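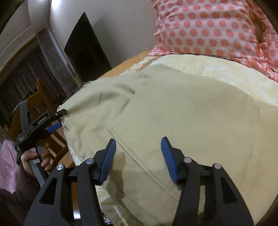
9:40 at night, June, window open, one moth already in here with me.

I finally did the bed today. All of it, not the pull-the-cover-up-and-walk-away version I've been getting by on since the heat started. I'd told myself I would also sort the pants and shirts for the trip before supper, and I got maybe halfway, so there are still things lying around that belong in a suitcase or a drawer and I have not decided which. The cream sheet is back on, the one with the leafy pattern you can hardly see unless the light comes at it sideways. I love that sheet. I bought it at Juhász the week I moved in, when I owned a mattress and a kettle and that was it, and it has gotten softer every single year. The set from Flukis cost twice as much and still feels like sleeping in an envelope!

Anyway, khaki. I have been thinking about khaki all day, which is a sad thing to write down but there you go. I don't know how I ended up with so much of it. It creases if you look at it. You smooth one half flat with your palm and feel very pleased with yourself, and then the other half has bunched up while you weren't paying attention, and you go around to that side and start over. Mom used to do this with the back of her forearm, one long sweep, and it stayed. I tried the forearm. My forearm doesn't have it, apparently.

The trick I do have (from the lady at the alterations counter at Diletti, who was very stern with me about it) is to find a seam and work from that. Get the seam lying straight and the rest of the cloth more or less has to follow. I did that all afternoon and it does help, though my seams go off on a diagonal the second I let go. She also told me a double row of stitching is worth paying for and I have turned things inside out in stores ever since, like a crazy person.

Barnabás Kiss called in the middle of it, to ask what he should bring. We leave for Kustau soon and he hasn't packed a sock. I told him two pairs of long pants because of the mosquitoes by the water, one sweater, and something decent in case we go to the nice place with the terrace again. He said he doesn't own anything decent. I said I've seen him in a jacket. He said that was a rental. We went on like this for ages and my tea went cold. He did remember to book the room, bless him, and we got 19 again, the corner one with the slanted floor where you wake up with all your blood in your head. I was so happy! He'd asked for 36 because it has the bathtub but some family had it already. Good. I want my slanted floor.

He also says the drive is 242 miles if we skip the highway, 203 if we don't, and he wants to skip it. I said fine as long as he does the bit with the hairpins. I'll do the flat part and the snacks.

After we hung up I ate crackers standing in the kitchen, went back in, and refolded two things I'd already folded, for no reason except that I didn't like the look of them. I'm doing thirds this time. Last year I rolled everything because somebody at work swore by it, and I got to Kustau with a suitcase full of little sausages, every one of them wrinkled in rings. I wore the ring pants to dinner. There are photos.

Things I keep forgetting and am writing here so I'll see them tomorrow: sunscreen, the long charger, the book I promised to give back to Barnabás in April, earplugs, the good scissors to go BACK in the kitchen drawer where they live. Also call the pharmacy. Also the pillowcases are due for a wash and I put them back on anyway. They can have one more night.

I do think I should get a steamer. I've said this every June for years and then I look at the prices and go home and hang everything in the bathroom while I shower, and that sort of works for shirts and does nothing at all for heavy cotton. My sister has one and never uses it. Maybe I could get it off her in exchange for babysitting. Ask her. No, wait until after her birthday, or she'll think the card was a bribe.

The moth has landed on the lampshade. I can hear the neighbors' radio, some old dance song, and somebody out there is watering something at this hour. I was going to finish the shirts tonight but my back says no, and the bed looks so nice now with the pillows up where they should be. I'm going to move the last of it onto the chair and get in. Shirts in the morning, before coffee if I'm strong, after if I'm not.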